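Skerkgate Makers Board > Visits and Events > Open day at Stallis, who went?

Posted by plumbline_pat, 5th December

Evening all. I promised a few of you I'd write up the Stallis open day, and I've finally got a cup of tea and a quiet house, so settle in. It was a longer drive than I remembered from when we went in September, and the parking is no better, but they gave us a very warm welcome and there were cookies, so all was forgiven by the time we'd hung our coats up.

Eimear Costello did the introductions and took our group through the two-arm setup. I had been looking forward to this part for weeks, because my own little arm at home can't pick up a bag of anything without making a mess of it. They were working with a plastic-wrapped bundle on a round wooden table, and I got a good spot near the front (thank you to the gentleman who let me squeeze in!). 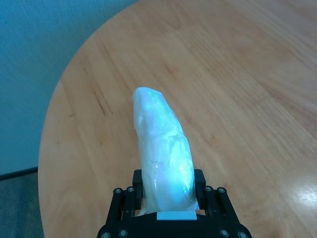
Eimear's point, which she came back to several times, was that thin plastic film is a miserable thing to grip. It slides, it crinkles, it changes shape as you squeeze, and the shine on it confuses the vision side. She told us they had run 1000 tries on wrapped goods over the fall, and that most of what they learned came from the bad ones. I loved hearing that from somebody who does it for a living.

I stayed well past my slot and asked far too many questions. If they do it again in the spring, please go!

Reply from ateş_fan

Lovely write-up, Pat. Did they say what was in the bundle? And was it the Ateş software or their own?

Reply from plumbline_pat

I asked the first one and Eimear just laughed, so your guess is as good as mine. The software is Ateş with a good deal of their own on top, if I understood her right. I was writing on the back of my parking ticket by then.

Reply from gearbox_gran

I was in the group after yours, and I'm going to be the grump here, with love. I thought the whole thing was slow. Forty of us stood there for the wrapped goods part and from the back I could hardly see a thing. My grandson can pick up a bag in one second flat, and he's 2. I do understand that it's hard, I really do, but I'd have liked less talk and more doing. Anyway, I did work my way forward in the end and got one decent picture.

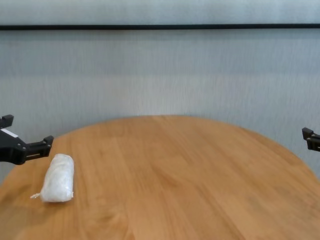

Bundle down on the table, grippers either side. Stallis open day.

I'll say this for them, the young man Rónán McGrath was patience itself with me when I told him all of the above to his face.

Reply from bernis_bob

Got to disagree with you there, Gran. We had a demo at Bernis a while back that was all speed and music, and I came away knowing nothing I hadn't known when I walked in. Give me slow with somebody talking me through it any day of the week. I do agree about the crowd, though. Smaller groups would help, or a screen on the wall for the folks at the back.

Reply from gearbox_gran

A screen would have done it, Bob. I'd have complained a good deal less. I did fill in the comment card, so perhaps they'll take it up.

Reply from tin_whistle

Couldn't make it this time, sadly. Pat, when you say your arm makes a mess of bags, are you running bare fingers or have you put pads on? I cut mine from an old mouse mat and the difference was night and day, at least on bread bags. I'm happy to mail you a piece, I've got plenty left over.

Reply from plumbline_pat

Bare fingers, I'm ashamed to say! Yes please to the mouse mat, I'll send you my address tonight. Gran, I'm sorry you had a poor view, come and stand with me next time and we'll use our elbows.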